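Tikby Control Software: Frequently Asked Questions
Last updated 1 July 2023

What does Tikby do?
Tikby is a planning and control package for robots with two arms. It takes a task, such as moving an item of fruit to a plate, and produces joint commands for both arms and hands.

Must both hands be of the same type?
No. Each hand is described in its own file, and the planner reads the two files separately. Users upgrading from the March release should convert their old hand files with the Beseo tool before starting the controller.

How are the two arms kept from colliding?
The planner treats each arm as a moving obstacle for the other. The minimum distance between hands is set in the workspace file and may be reduced for tasks that share a plate or tray.
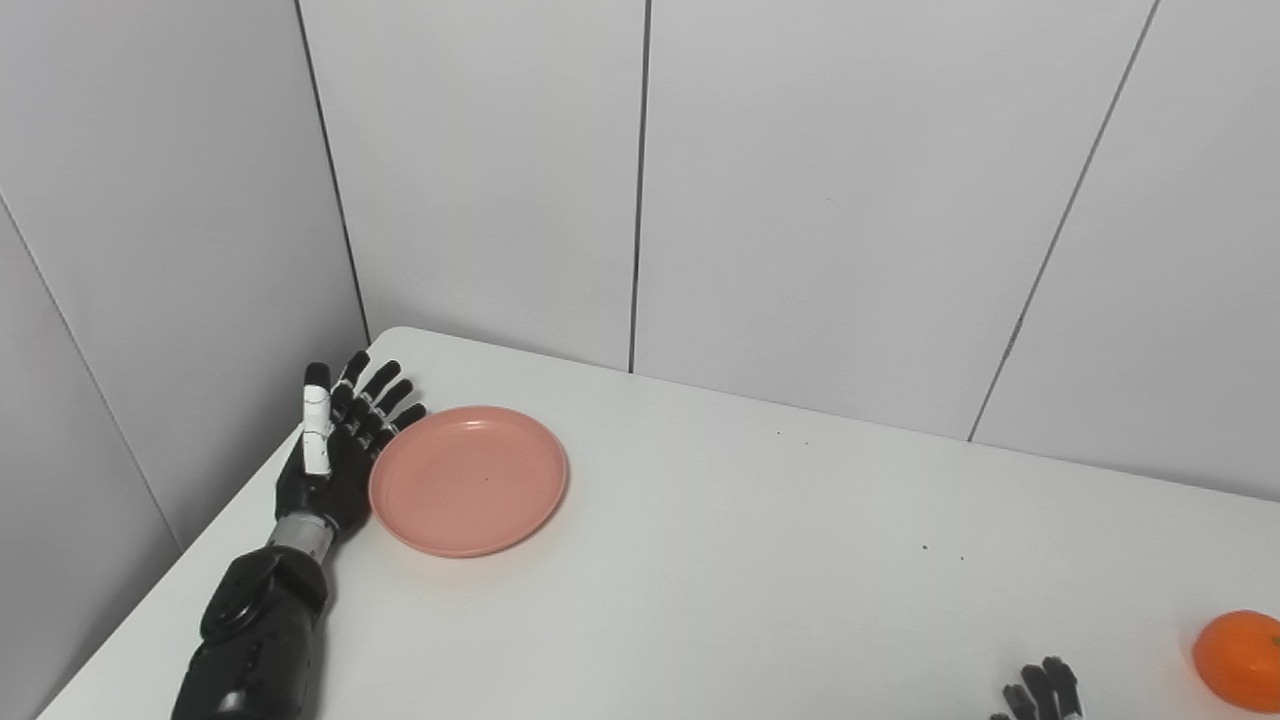
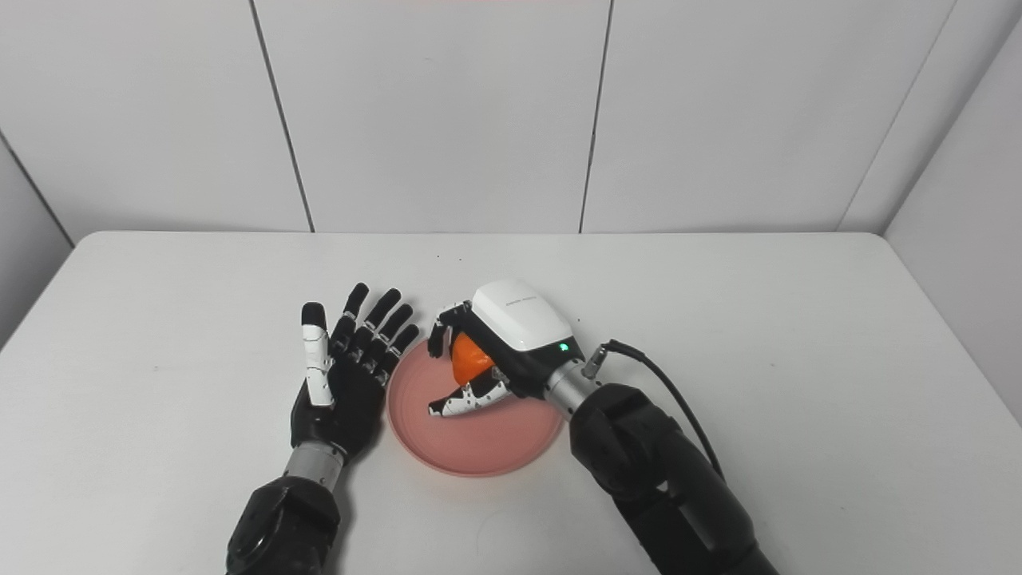 Tabletop work with a pink plate: left hand beside it in both views.

The distance setting applies to the fingers as well as the palm. If it is too large, the planner will report that no path exists. Users should lower the value in small steps and test at reduced speed.

What happens if the perception module loses an object?
The last known position is kept for 8 camera updates. After that the arms stop and error 252 is written to the log.

Can I record and replay a run?
Yes. Recordings are opened in the Skendiva viewer, which is supplied with every licence. Up to 6 recordings may be compared at once.

How do I report a fault?
Please send the log and both hand files to the Swanepoel support desk through the online form. Reports of error 867 should also include the workspace file.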